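The Bellard Street Workroom: A Table Gallery

Posted in July by the Mallholm workroom desk

We moved into the back half of the old Tovar building with 39 boxes, one working lamp and a firm belief that everything would find its place. It has. The place is the table. Every project, argument and sandwich in this workroom ends up on the table sooner or later, so when we decided to put together a gallery of the new space, it was only fair to let the table have it.

The table itself came with the lease. It is pale on top with a tan edge, and it has the calm look of furniture that has been through several businesses and outlived them all. We paid nothing for it, then spent three evenings getting it through the door. The previous tenants had apparently built the door afterward.

Power was the first real fight. The building has two wall outlets on our side of the room, both behind the shelving, and one of them hums. We priced a proper rewiring job at over 700 dollars, had a quiet sit-down, and went looking in the boxes for a power strip.

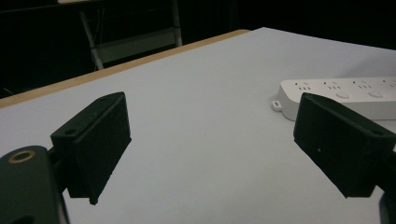

Four sockets sounded like plenty. We had a lamp, a charger and good intentions. Then came the second lamp, the label printer and the little fan that everyone claims not to use, and by the end of the first week people were leaving notes on their plugs. The notes have become longer since then. One of them has a postscript.

White strip, white-ish table: it looks almost planned. We'd like to take credit, and in the lease paperwork for the Hurnuvlow arts grant we more or less did, under "cohesive interior."

The sockets take angled pins, so a fair share of our own gear needs an adapter before it will have anything to do with them. We own three adapters. On any given afternoon, two of them are in somebody's coat.

There is a hanging tab on the end of the strip, which led to a long discussion about mounting it on the wall like civilized people. A hook was bought. The hook is in a drawer, and the drawer is stuck.

Still to come in this gallery: the shelving (leaning), the sink (cold side only), and the window that opens if you ask it the right way. The table will probably turn up in those too. It's hard to stand anywhere in the room without it getting involved.

If you'd like to come by and see the place, the door is open most afternoons until 3. Bring your own adapter.

We use cookies to remember your gallery settings. By continuing to browse you accept this. OK | Read more

Contact the workroom | © Mallholm Workroom | Back to top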